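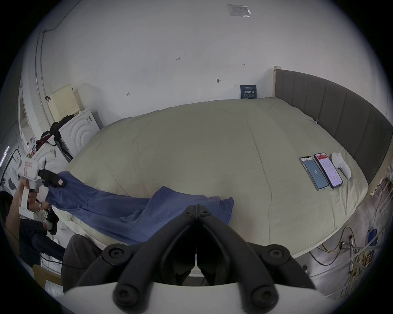

Safavi perguntou, no espaço de comentários da versão anterior deste guia, se os fluxos das duas pinças precisam mesmo de um relógio comum quando a tarefa é lenta, como estender ou dobrar uma peça de roupa. A resposta é afirmativa. Em tarefas bimanuais com tecido, um desvio de poucos quadros entre as garras basta para que a política aprenda a puxar um lado antes de o outro estar preso.

O presente tutorial descreve o procedimento adotado no projeto Wisville para alinhar, validar e exportar demonstrações gravadas com duas pinças manuais.

Requisitos

O pacote Avham deve estar instalado na estação de processamento, com os arquivos de calibração de cada pinça na pasta "calib". Cada episódio deve conter dois vídeos, dois registros inerciais e o arquivo de metadados da sessão. Episódios sem metadados são recusados na importação.

1. Importação

Execute:

avham importar --sessao entrada/ --destino trabalho/

O comando atribui a cada vídeo o lado correspondente (esquerdo ou direito) conforme o arquivo de calibração. Confira a atribuição no relatório antes de prosseguir. A troca de lados não gera erro nas etapas seguintes e só costuma ser percebida no treinamento.

2. Alinhamento temporal

Execute:

avham alinhar --referencia direita --janela 90

O parâmetro "janela" é expresso em quadros e define o intervalo de busca da correlação entre os dois sinais inerciais. Desvios residuais superiores a 3 quadros exigem nova execução com outra referência. Persistindo o desvio, o episódio deve ser descartado.

3. Estimativa de trajetória

A trajetória de cada garra é calculada separadamente e depois levada a um sistema de coordenadas único. Superfícies lisas e de cor uniforme, como edredons e paredes brancas, oferecem poucos pontos característicos. Nesses ambientes, recomenda-se ativar a opção "--fundo-amplo", que atribui maior peso às regiões distantes da imagem.

A perda de rastreamento é indicada no relatório pelo código 112. Trechos curtos podem ser interpolados; perdas durante o fechamento da garra não devem ser corrigidas por interpolação.

4. Abertura das garras

A abertura é obtida pela distância entre os dedos na imagem. Quando o tecido encobre parte de um dedo, o valor é marcado como incerto e requer revisão manual na interface Gondness.

5. Exportação

Execute:

avham exportar --formato politica --saida final/

São exportados somente os episódios aprovados nas etapas 2 a 4. Os demais permanecem na pasta de trabalho, com o motivo da recusa registrado em "recusas.txt".

Última atualização: 29/06/2018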